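De: Emilian Voicu
Para: lista de utillaje y superficies
Fecha: 25 oct. 2022
Asunto: Re: tablero blanco cuadriculado sobre mesa de madera

Tudor Gavrilă escribió:
> ¿Compensa cambiar el tablero por las manchas? El nuestro es
> de Bollevik, puesto en abril, y la cuadrícula ya casi no se lee.

Depende de si la usas como referencia. En el nuestro las líneas siguen visibles, aunque tenues, y hay motas y roces por toda la superficie.
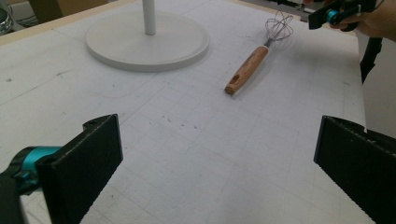 Base del soporte y batidor sobre la cuadrícula.

Para limpiar: paño de microfibra apenas húmedo, sin alcohol, y 15 minutos antes de volver a apoyar nada. La goma de borrar quita roces, pero también se lleva el lápiz.
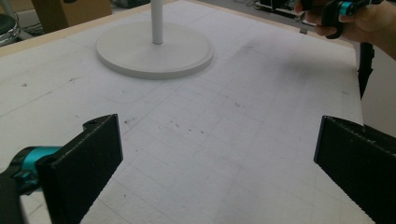 Sobre la posición del soporte: conviene trazar el contorno de la base en vez de medir desde el borde – el tablero se desplaza unos 3 mm si se afloja la sujeción. El batidor lo colocamos a ojo.

En cuanto a la fijación, cinta en las esquinas del fondo y pinzas negras pequeñas en los laterales, dejando madera a la vista en los cuatro lados.

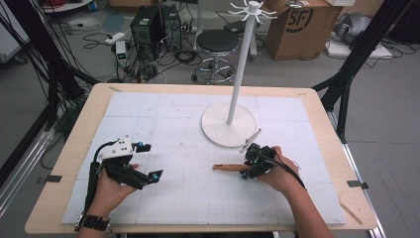
El árbol para tazas no lo atornillaría. Si baila, revisa primero que el tablero asiente plano. El repuesto de Callov es la referencia 416; no he probado otro.

E. Voicu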